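Home Guide Readings Groups Downloads Contact

Sestatau Reader's Guide
Section 2: Setting Up Your Daily Reading Plan

If you've made it through Section 1, you have Sestatau on your phone or tablet and you've picked a translation. Good! Now comes the part I enjoy most, building a plan you'll still be reading in July.
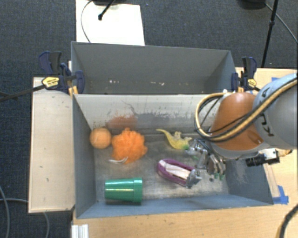 I've started more Bible plans than I care to admit, and most of them died somewhere in Leviticus (I know I'm in good company there). So the steps below lean toward small and steady. If you're one of those people who can read six chapters before breakfast, go right ahead and turn the numbers up.

Before you start

Have your sign-in handy, and give yourself a quiet quarter of an hour. If you used the old Biltico reader, export your notes from it first. The import only looks for them once, during step 3, and after that you'd have to copy them over by hand. Ask me how I know.

Building the plan

1. Open Sestatau and tap Plans, then New Plan. Give it a name. Mine is called "Psalms and Porridge," which tells you when I read.

2. Choose a starting book. You can pick anything from Genesis to Revelation, but if you're new to this I'd start with Mark or the Psalms. Mark moves fast, and the Psalms can be read one at a time without losing your place in a story.

3. When the app asks about earlier notes, tap Bring Them In if you have a Biltico file, or Skip if you don't.

4. Set your daily portion. The slider goes by verses, and it comes set to 70, far too many for my poor head on a weekday. I slide mine down to 18 and read them twice. The app won't split a parable or a short psalm in the middle, so on some days you'll get a little more than you asked for.

Note: Psalm 119 is the big exception. It's broken up by its Hebrew letter headings, eight verses to each, and the slider is ignored until you come out the other side.

5. Pick a reminder time. Choose a moment that already belongs to something else, like coffee or the bus. I tried "whenever I get a minute" for a whole winter and never got the minute.

6. Choose your rest day. Leave this on! A plan with no rest in it turns into homework, and I think there's something in Exodus on that subject. You can put the rest day anywhere in the week.

7. Tap Save, then tap Begin Today or Begin Tomorrow. There's no wrong answer.

Caution: changing the starting book after you've saved will wipe your progress marks. Your written notes are safe, but the little check marks go. If you want to jump to another book for a while, use Side Trip from the plan menu and come back when you're ready.

Adding the journal

The journal sits behind the pencil at the bottom of each reading. Each entry holds 2,000 characters - plenty for me, though Senyo Gyamfi fills his up and carries on into the next day's. He leads the evening group at Quartey Chapel, and the three prompts you'll see there are his:

What did I notice?
What bothered me?
Who should I pray for?

You can turn the prompts off under Journal, Settings. I'd keep the second one, though. Some of my longest and best entries started with a verse I flat out didn't like.

Caution: journal entries are private until you tap Share, but once you've shared one with a group, taking it back only removes it from your own screen. Anyone who has already opened it keeps their copy. Please read it over before you send it, especially if you've named somebody in a prayer request.

Listening instead of reading

8. To hear the day's portion, tap the ear at the top of the page. If you have a Polico speaker, turn it on first and wait for it to show up in the list. Mine can be slow, so I fill the kettle.

9. Set the pause between verses. Try 2 seconds to begin with. It sounds like nothing, but it gives you room to breathe, and in the Psalms it's lovely.

If you miss a few days

You will, and so do I. When you come back, the app will offer Catch Up or Pick Up Here. Catch Up piles everything you missed onto one page. Pick Up Here shifts the whole plan forward and says no more about it, and that's the one I use. Lamentations tells us the mercies are new every morning, so I figure the reading plan can be too.

Joining a group plan is covered in Section 3, and you'll need the invitation code from your group leader before you begin it.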